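Storing empty flowerpots

Pots take up less room if they hold something else through the winter. Brush out the old soil, wash the pot with warm water and dish soap, and let it dry for 10 hours. Then stuff a plastic bag inside. Leave the top of the bag sticking out so it pulls free easily in spring.

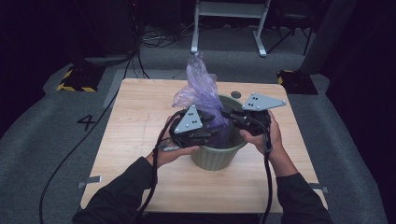

Oona Vainio wrote in to say she keeps seed packets in hers, and that paper bags work better in a damp shed. Change them every 3 months.

Ribbed pots need a stiff brush on the outside.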